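This site uses cookies to remember your list settings. By using the archive you agree to this. Accept | Manage

[duvness-paint] Re: Yellow that covers, and paper that stays flat
19 January

Oh, I've been hoping someone would ask this! I have spent most of the winter on exactly these two problems and I'm full of opinions. Quoting you in pieces so I don't lose track.

> Hello all, I joined the list back in June and have mostly been reading. I
> paint at the kitchen table with whatever is in the house, mainly school
> poster paint and a few tubes of Enard gouache that I got secondhand. My
> yellows are driving me crazy. Over white paper they look fine, but the
> moment I go over a pencil line or another color they turn to soup and
> everything shows through.

Yes, yellow does that. Most bright yellows are see-through to start with, and the cheap ones get stretched with a lot of filler, so you pile on more and more and it just goes chalky. The trick that changed things for me is a white underlayer. Paint the shape in plain white first, let it dry all the way (go wash the dishes, walk the dog, leave it alone), and then put your yellow over the top in one pass. It glows! I couldn't believe how much brighter it got. Two thin coats of white work better than one fat one, which tends to crack when the paper flexes.

The other way is to cheat with a more opaque yellow. In the Enard tubes I like number 558, a slightly orangey one. On its own it looks a bit like school bus paint, but with a dab of white it comes back to a clean lemon and still covers. I'd check the label on yours before you buy anything, though. Secondhand sets often have one of those in the box, squashed flat at the bottom and never opened.

> Also, how do you all get a strong dark outline? Mine drags up the color
> underneath and goes muddy.

That's the poster paint waking up again. It never really sets, so any water in your brush will lift it. Load the brush with thicker paint than you think you need, and blot the part near the handle on a rag before you start, so a drop can't run down into the line. Then draw the line once and don't go back. I know that's hard! I am a terrible fiddler. If I miss a bit I make myself leave it until the next day, and half the time I like the gap better.

You can also mix your outline color out of the color it's going around. Take some of the color you already used for the shape, add a touch of its opposite and a little blue, and you have a dark that belongs there. If it does pick up some of the paint below, the two are related and the mud hardly shows. Black straight from the bottle is much less forgiving, and it makes everything near it look dull. I still use it for pupils and spots and other small things where I want a real punch.

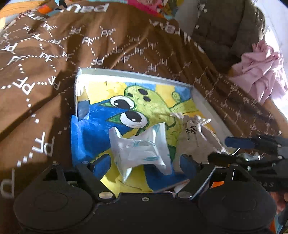
For mixing, I gave up on those plastic palettes with the tiny wells. A white dinner plate is better in every way. You get room to pull colors into each other, you can see what they really look like, and it rinses clean. If you have to stop in the middle, lay a damp cloth over the plate and then a second plate upside down on top. Mine has stayed usable for two days like that, and once for a whole weekend when it was raining.

> Last thing is paper. I'm using a big pad of Brotine that was on sale and it
> curls up like a potato chip as soon as I put down a wash. Is there any point
> in taping it? Or do I just need to buy better paper?

Use up the Brotine! It's nice paper for the money, it's only thin. Taping helps if you tape all four sides and tape them well. People do the corners and then wonder why the middle bubbles up. I use the brown gummed kind on an old cupboard door, and I wet the back of the sheet first, give it a few minutes to relax, and tape it down while it's still limp. It looks hopeless for a while, all hills and valleys, and then it pulls itself tight as it dries. Don't help it along with a hair dryer. I tried that and the tape popped off one side with a bang that scared the cat off the windowsill.

If it's already painted and already curled, you can still save it. Turn it face down on clean scrap paper, mist the back very lightly from a spray bottle, put more clean paper over it and then a board, and stack your heaviest books on top. Leave it overnight at least. Poster paint can stick to the scrap if you spray too much, so go easy - a faint dampness is plenty. I use baking parchment on the painted side now and haven't lost one since.

The heavier stuff they keep at Greco on the north side of Duvness is lovely too, and they'll sell you single sheets if you ask at the back counter. It doesn't need taping at all for the sort of painting you describe. I cut a full sheet into quarters with a bread knife (fold it, crease it hard, saw gently) and get that soft rough edge that looks much fancier than it should. Bring something stiff to carry it home in. The bus is murder on a big sheet of paper.

> Sorry for so many questions in one message!

Please don't be sorry. There are 3,271 messages in the archive and I'd guess a good share of them are me asking how to keep brushes from going bald. If you want more on the yellows, search for "underpainting" and skip the long argument about varnish, unless you enjoy that kind of thing. There's also a good thread on making your own gray, with a chart you can print out.

One more thing on brushes while I'm on the subject. Poster paint is rough on them, so keep your good ones for the gouache and get a couple of cheap stiff ones for filling in. Wash them with ordinary bar soap in the palm of your hand, swirl until the suds come out white, and dry them lying flat. Standing them up wet lets the water run into the metal part, and then the hairs start falling out into your sky.

Would you tell us how the white underlayer goes? I'd love to know whether it works over the poster paint as well as it does over bare paper. I've only tried it a few times that way and I got one really good result and one that peeled, and I still can't work out what I did differently. It may have been the paper. If anyone else on the list has gotten it to behave every time, please chime in!

Happy painting from the messy end of the table.

> --
> duvness-paint: to change to digest mode, write to the list with
> "digest" in the subject line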